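Winter at Litstead: a note from the leasing cottage

17/12/2022

Hello neighbors, and hello as well to the many of you who get this newsletter because you stopped by the sales cottage in October and were kind enough to leave us an email address. We had more visitors that month than we quite knew what to do with (we ran out of cider both afternoons, sorry!), and I have been meaning to write ever since with news of the last homes on Wallora Lane.

First, the part most of you have been asking me about at the mailboxes. There are 2 homes left on the lane. One is the corner lot that backs up to the creek path, three bedrooms with the long porch, and the other is the smaller two-bedroom plan tucked in behind the big sycamores. I have a soft spot for the smaller one. It gets the morning sun in the kitchen, the yard is just enough to keep a dog happy without eating up your Saturday, and you can walk to the bakery on Dastunen Street before your coffee gets cold if you carry it in a decent mug.

Anyone who would like to hold one of them while they talk it over at home can do so with a $300 deposit, and that holds your place for 90 days. You get every penny back if you change your mind. I know winter is a strange time to think about moving, what with the roads and everybody's relatives in the guest room, but it is also when you find out whether a house is warm, and I would much rather you come see one in January with your boots on than fall in love in May and wonder about the heating bill later.

A few of our families have asked about spring closing dates. Ramadan begins in late March, and several of you would like to be unpacked and have the kitchen working well before then, which sounds very sensible to me. If that's you, please call the cottage early in the new year so we can get the walk-through and the paperwork on the calendar. The title office gets slow over the holidays and I don't want anyone squeezed.

Now, the clubhouse. The roof work is finished, the new gutters are up, and the side door no longer sticks, so those of you who have been going the long way through the garden can stop. The upstairs room can be reserved again for birthdays and showers and so forth. Same rules as before: leave it swept, take your balloons home, and put the key back through the slot. The parking lot lines will be repainted once the weather lets us, and until then please be patient with each other over the two spots by the hedge.

Ye-rin Cho has taken over the garden plots from this month, and she has already redrawn the map so that the bean people and the tomato people each have the light they want. If you had a plot last year and would like to keep it, just drop her a line through the cottage. New residents go on the list in the order they write in, and there is usually some shuffling in February, so do put your name down even if you think you've missed it.

The cottage will be closed for the week between the holidays, and then we're back to our regular hours. Come by and get warm, whether or not you're shopping for a house. The kettle is nearly always on and I like the company.
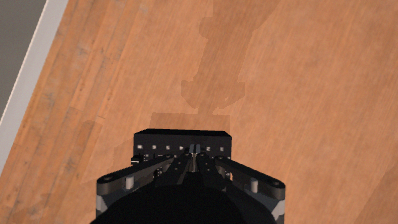
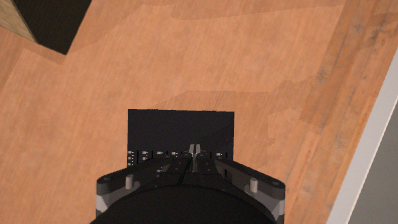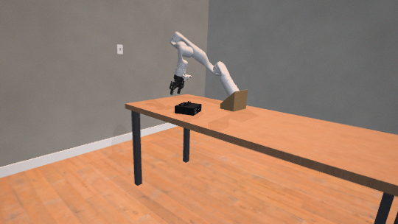
Warm wood tones in all three, with the long table and plank floor in the last.

Wishing you all a cozy end to the year, and watch your step on the creek bridge when it frosts.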